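Brorthorpe House, bedrooms and linen: progress report
May 19, 2021
Prepared by Milagros Lumbao for the Vukčević Fund

Dear Deok-su Geum and everyone at the Fund,

Thank you again for your patience while I pulled this together, and for the lovely note you sent in April, which has been up on the kitchen noticeboard ever since. I'm glad to say that most of what we promised for the bedrooms has been done, and the bits that haven't are at least well under way.

When we first wrote to you, the clothes and linen were our biggest headache. Clean washing came up from the laundry in one big pile and went wherever there was a gap, so tea towels ended up with pyjamas and a resident's favourite jumper could vanish for a fortnight. We now sort and fold on the bed in each room, with the doona taken off first, and everything goes straight from there into the drawer or wardrobe. It sounds like such a small change, but the mornings are a good deal calmer for it!

All 20 rooms have been through the first tidy. Eight of them have had the second one as well, where we go through the clothing with the resident and set aside anything that needs mending (there was more of that than I'd budgeted for, mostly hems and elastic). The Jandex shelving has gone up in the hall cupboard, and Troltov delivered the last of the storage tubs, although six came with the wrong lids and are waiting to be swapped.

Bedding has been left to personal taste, as you asked. A few residents like a bamboo mat over the mattress for the warm months and we've been glad to work around that, folding on top of it and wiping it down at the end.

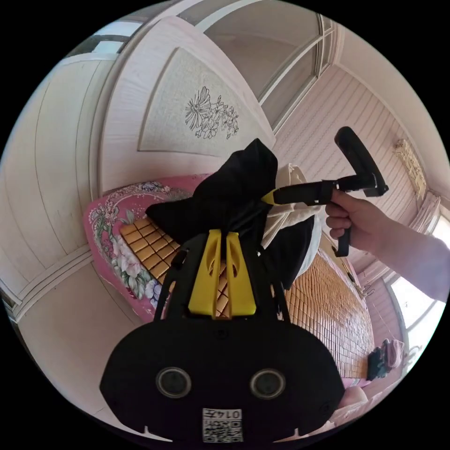 Do dark clothes and pale cloths get folded together?

They can share a bed while we're sorting, but they go into separate piles before anything is put away.

Spending is on track, with $56 left in the linen line, and I'd like to put that towards mending thread and name labels if you're happy with it. The remaining 12 rooms will have their second tidy over the winter. Do come by for a cuppa if you're out our way, and I'll show you the cupboard.

Warmly,
Milagros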